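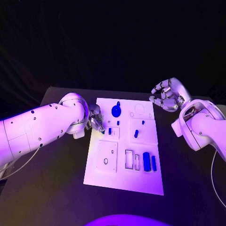
Robot Hands at the Mundberg Open Day: Worth the Trip?

I went to the Zoveo open day in Mundberg mostly for the free coffee, I'll admit, and ended up standing at one table for so long that my feet hurt. I do small assembly work for a living (hinges, latches, little fiddly fittings) and I've been putting off a decision about automation since October. So consider this a review of a demo, from someone who might one day have to pay for the thing.

The setup is a pair of white arms with jointed metal hands, working over a white board with outlines printed on it and blue parts standing here and there. Pegs, cylinders, a big disk with a knob on top. The job is to get the parts to the right spots. A toddler's shape puzzle, basically, except I've watched grown adults get annoyed at a tight peg and I have been one of those adults!

What I liked first was the hands. I've seen plenty of two-jaw grippers and they're fine, they do what they do, but fingers are a different thing to watch. The left one would come down with some tiny blue piece right at the fingertips and sort of feel its way in, and if it wasn't lined up it backed off and tried again a hair to the side. No jamming, no banging. I saw it miss a few times and it never pushed hard enough to shift the board.

The pegs were where it looked best. The thin bar gave it more trouble — it kept arriving slightly twisted, and the other hand had to wait while it sorted itself out. I timed one bar at 23 seconds, which I could beat half asleep. The large cylinder went much faster.

Szymon Walczak was running the table and he was a good sport about questions. I asked how many placements they'd done that day and he checked the laptop: 234, with 14 that needed a person to step in. I liked that he gave me the second number without my having to dig for it. He also let me pick which part went next, and I went for the bar every time, because I'm like that.

Now the grumbles. The lighting was purple. Very purple. The white board went lavender and so did both arms, and if you're trying to judge whether a part is fully seated, that's no help at all. There's a black curtain behind the table too, so it feels like a magic show. I'd have loved ten minutes with it under plain shop lights.

I also couldn't get a price. Michalski, who had the next stand over and sells fixtures, told me to budget for cabling and guarding before I even think about the arms, and I believe him. The brochure talks about over 900 hours of running time on one set of fingers but doesn't say what they were picking up, and I forgot to ask. My parts have burrs on them. That matters.

Compared with the Bamitz demo I saw last year, this was slower but a lot less scripted. Bamitz ran the same loop all afternoon and wouldn't let anyone touch a thing.

Would I buy one? Not yet. For mixed small batches I'm still quicker by hand, and cheaper. But I'd go back to see it, and I've asked Szymon if I can bring a bag of my own latches next time. He said yes, as long as I email the dimensions first.

Four stars for the demo, two for the lights. Coffee was decent. Parking is around the back, and the sign for it is tiny, so go slow after the bridge.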